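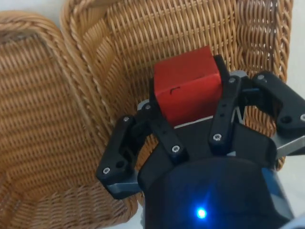
Our robot drops the cube on the rim of the basket, what are we doing wrong?

Zineb Fahmy

Hi all! I'm in an after-school robotics club and our team picked "sort a block into a basket" for the end-of-term demo in November. One red cube, two wicker baskets, and the arm has to put the cube in the back one. Sounds easy, right? We wrote the whole thing as fixed positions (go here, close, go up, go there, open) and sometimes it's perfect and sometimes the cube lands right on the braided rim and rolls off onto the cloth. Same code both times!! Our score is successful drops out of 5 and we keep getting 2, which is kind of embarrassing when the other team is doing fine.

We start with the cube off to the left and the baskets together, the front one overlapping the back one from where we sit. I don't have a mark for where anything goes, we just put it all back by eye.

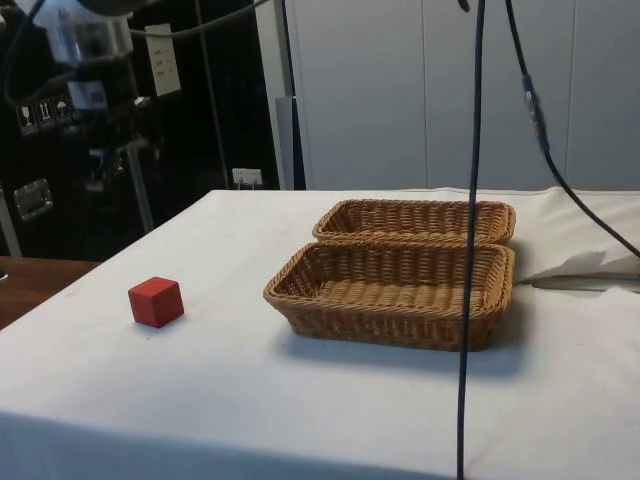

Anas El-Sayed

"By eye" is your problem, I'd bet my lunch on it. I did nearly this same project in the Filali beginner class and our baskets crept every single run. Wicker is light and it slides on a tablecloth, and the cloth slides too, so after a few tries your back basket isn't where your code thinks it is.

Stuff that helped us, in the order I'd try it:

Pull the cloth flat and clip it under the table. Wrinkles matter more than you'd think when the fingers are coming down close to the surface.

Put bits of masking tape at the basket corners and at the cube's start spot. Reset to the tape every time, even when it looks fine.

Then watch the pickup by itself. Have the arm close on the cube, lift a tiny bit and stop. If the cube is crooked in the fingers there, it'll be crooked at the basket.
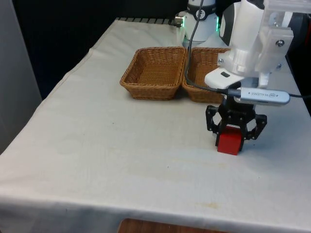
Cube just off the cloth, baskets behind.

If that part looks good ten times in a row, leave it alone and go work on the drop. We wasted a whole afternoon messing with our grip when the grip was never the trouble.

Pletley

Agree with the tape. Also you're probably letting go too high. Go down INTO the basket before you open, so the cube has hardly any distance to fall and can't bounce off the side.

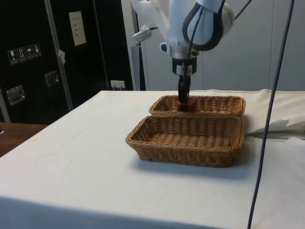
And then come straight up before you move sideways, or the fingers can catch the weave and drag the basket along with them (ask me how I know). I'd also aim for the middle of the basket floor and stay away from the near edge, that gives you some slop on every side. Slow the last bit of the move way down too. It costs you a couple seconds and no judge has ever cared.

Comments

Zineb Fahmy: TAPE. Oh my gosh. We got all 5 on the second try after taping the corners. Still working on the coming-up-straight thing, thank you both!

Toretti: can you use the camera to find the basket so it doesn't matter if it moves?

Anas El-Sayed: Sure, but get the taped version solid first and save a copy of it for demo day.

Nultley: our club uses that grippy shelf liner under the baskets, works great and you can cut it with scissors

Last updated in November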